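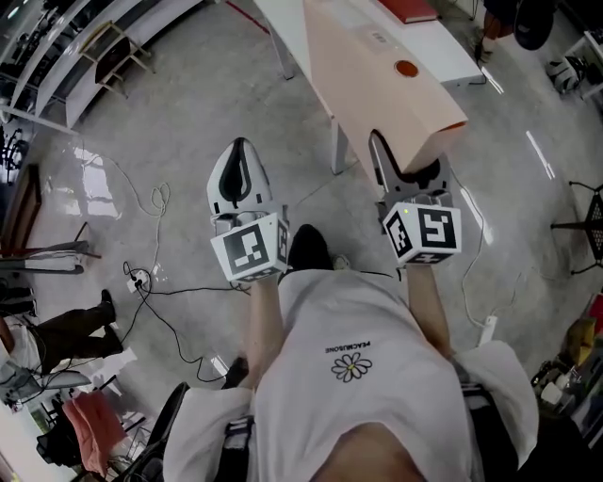
How thin things carry weight: boxes, tables and ceilings

Part 4 of the Skeden building pages for ages 8 to 11
Text: Xiaoqing Song. Checked by Krešimir Popescu.

Hold a sheet of printer paper by one short edge and try to keep it flat in the air. The far end drops. The sheet is too thin to hold up even its own weight.

Now make one fold along the length of the sheet and open it again so that it forms a shallow V. Hold it at one end. The far end stays up. You have added no paper, no glue and no tape. Only the shape has changed.

Engineers use the word stiffness for how well something resists bending. A stiff object bends a little under a load. A floppy object bends a lot. Stiffness depends on two things: what the object is made of, and what shape it is. This page is about shape.

Load

A load is anything that pushes or pulls on an object. A book on a table is a load. Snow on a roof is a load. The roof itself is a load too, as it has weight and something must hold it up. Engineers call the weight of the building itself the dead load. People, furniture and other things that can come and go are called the live load.

Every load has to travel down to the ground. The route it takes is called the load path. For a book on a table, the path is short: book, table top, legs, floor, ground. If any part of the path is missing or too weak, the load comes down by itself.

What happens when something bends

Take a thick eraser and draw straight lines across one long side, like the rungs of a ladder. Push the two ends down so that the eraser arches in the middle. The lines spread apart along the top and crowd together along the bottom.

The top is being stretched. Engineers say it is in tension. The bottom is being squashed, or in compression. Between them is a layer that is neither stretched nor squashed. It is called the neutral layer, and it does very little of the work.

A shelf loaded in the middle bends the other way. Its top is squashed and its bottom is stretched.

The material far from the neutral layer does the most to resist bending. A flat sheet of paper has almost no material far from that layer, as the whole sheet is so thin. A folded sheet does. Some of its paper is now high up and some is low down. The distance from the lowest part to the highest part is called the depth.

Depth matters a great deal. If you have two solid planks of the same wood, the same length and the same width, and one is twice as thick, the thick one is eight times as stiff.

Ridges overhead

Many halls, workshops and stores have a ceiling that is not flat. It has long ridges running side by side. In a lot of these buildings you are looking at the underside of the roof, and the ridged part is thin sheet steel. It is called metal decking. A machine at the factory passes a flat sheet between shaped rollers until it has the ridges. The word for this shape is corrugated, from a Latin word meaning wrinkled.
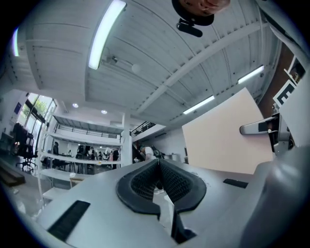
White metal decking with a long steel beam crossing it.

The ridges do the same job as the fold in your paper. A flat steel sheet of that thickness would sag between its supports. With ridges the sheet has depth, and it can reach from one support to the next.

Corrugated sheets are stiff in one direction only. Along the ridges they are hard to bend. Across the ridges they bend quite easily. The builder has to lay them so that the ridges run from support to support. If the sheets were turned a quarter turn, the ridges would be of little use.

Beams

The supports are beams. A beam is a long, strong piece that carries a load across a gap. The width of the gap is called the span. The decking passes its load to the beams, the beams pass it to columns or walls, and the columns or walls pass it to the ground.

A steel beam often looks like a capital I from the end. The two flat parts at the top and bottom are the flanges. The thin upright part that joins them is the web. The flanges are far from the neutral layer, so that is where most of the steel is placed. The web keeps them apart. A solid square bar with the same weight would bend more.

Steel is often painted. Bare steel that meets air and water turns to rust, and rust is weaker than steel. Paint keeps the air and water off. White paint also sends more light back down into the room than dark paint does.
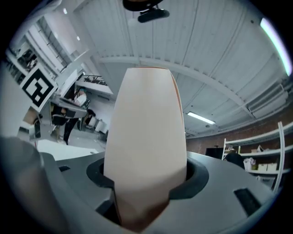

Page last changed: Tue 2 September

Longer spans

A hall with a wide open floor has few columns or none in the middle, which means its beams have to cross a long span. Make a span twice as long and a beam sags far more than twice as much. Builders can use deeper beams, or more of them, or they can build a truss. A truss is a frame of straight pieces joined in triangles. A triangle with stiff sides cannot be pushed out of shape at the corners, but a square can.

Light fixtures and air ducts in such a hall are often fixed to the ceiling or hung from it. They add to the load, and the designer has to include them in the sum before the building goes up.

Cardboard

Many shipping boxes use the same idea as the decking, at a smaller size. Look at the cut edge of a piece of thick box cardboard. There are two flat sheets with a wavy sheet glued between them. The flat sheets are called liners and the waves are called flutes.

The liners work like the flanges of a beam. The flutes work like the web. Most of what is between the liners is air, and air adds almost nothing to the weight.

Not every box is made this way. Cereal boxes and many gift boxes use one solid layer of card. Check the edge to find out which kind you have.

The box shape helps as well. The four corners of a box are folds, and they stand upright like small columns. A box carries more on its top when its corners are sharp and undamaged. A dent in a corner weakens it more than a dent in the middle of a side.

Test it: the paper bridge

You need:
several sheets of printer paper from the same pack (a full ream has 500)
two stacks of books of the same height
a small plastic cup
coins, all the same kind
a ruler, and a pencil for your results

1. Set the stacks 8 inches apart. This is your span.
2. Lay a flat sheet across the gap, with its long side going from stack to stack.
3. Stand the cup in the middle. If the sheet holds it, add coins one at a time until the sheet falls. Write down the number, or 0 if the cup alone was too much.
4. Take a new sheet. Fold it back and forth along its length, like a fan, with folds half an inch apart.
5. Open the fan until it is wide enough for the cup, and test it the same way.
6. Fold another sheet with the folds 1 inch apart and test again.
7. Last, fold a sheet across its width, so that the ridges run the wrong way, and test that.

Use a new sheet every time. Paper that has been creased by a fall is weaker, and your results would not be fair.

Watch how each bridge fails. Some sheets sag and slide off the books. Some spread out flat under the cup. Some stay up until one ridge kinks, and then drop all at once. Engineers call that last kind buckling. Gluing a strip of paper across the underside of the fan stops it from spreading. Edin Vasić's class tested glued and unglued bridges in February, and their charts are on the Part 4 results page.

Words used on this page

Beam: a long piece that carries a load across a gap
Buckling: sudden folding of a thin part that is being squashed
Compression: squashing
Corrugated: shaped into ridges and grooves
Flange: the flat top or bottom part of an I-shaped beam
Flute: the wavy layer inside cardboard
Span: the distance between two supports
Tension: stretching
Web: the upright part of an I-shaped beam

Next: Part 5, Columns and why they are often round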